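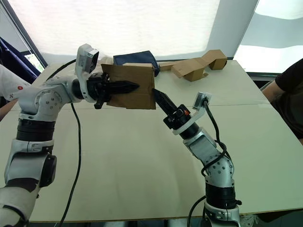
`Category: Packaging / Household paper and board`

# Skelilance word list for sorting paper and cardboard

This repository holds a word list of terms that people use when they talk about paper and cardboard waste. It was collected in Meltevstead and in the smaller town of Skutlow. The list has 734 entries. It is meant for people who write sorting guides, labels for bins, or translations of such texts.

I started it because the two towns use different words for the same thing, and the printed guides did not agree with each other. In Meltevstead many people say "card" for anything stiff. In Skutlow the same word is only for greeting cards, and the stiff material is "board" or "box paper".

## Files

- `terms.csv` is the main list, one term on each line
- `notes.md` has longer comments on terms which are difficult
- `old/` has the first version, please do not use it for new work

## Columns in terms.csv

| Column | Meaning |
|---|---|
| `term` | the word as it was said or written |
| `place` | `M` for Meltevstead, `S` for Skutlow, `MS` for both |
| `group` | paper, board, mixed or unknown |
| `source` | `talk` or `print` |
| `comment` | free text, often empty |

The file is UTF-8 and the separator is a semicolon. Some comments contain commas, so please check the settings of your program before you open it.

## How the words were collected

Of the entries, 600 come from talks with residents. The others come from printed guides and notices. Marjorie Treloar did the talks in Skutlow and wrote the words down by hand. Dennis Bunting typed them and marked the group. When they did not agree about a group, the entry has `unknown` and both opinions are in the comment.

Spelling was kept as in the source, also when it is wrong. "Corrigated" appears 3 times in the printed material and I left it so.

## Known problems

- Plural and singular forms are sometimes separate entries. I wanted to join them, but in Skutlow "papers" means only newspapers, so it is not always safe.
- Milk and juice cartons are in `mixed`. The Crabtree guide puts them with board. I followed the residents here.
- 2 entries have no place. The sheet was torn and I could not read it.
- Younger speakers are few in the talks, so newer words for delivery packaging are probably missing.

## Changes

**August 4, 2018**: the column `type` is now called `group`. Empty comments do not have a dash anymore.

The next version is planned for November. It will include words for egg boxes and gift wrap, which Marjorie has already on paper.

## Use and corrections

You may copy and change the list freely, also for paid work. Please mention Skelilance and say which version you used. If you find a mistake, open an issue with the term and the line number. For a new word, please write also in which town you heard it.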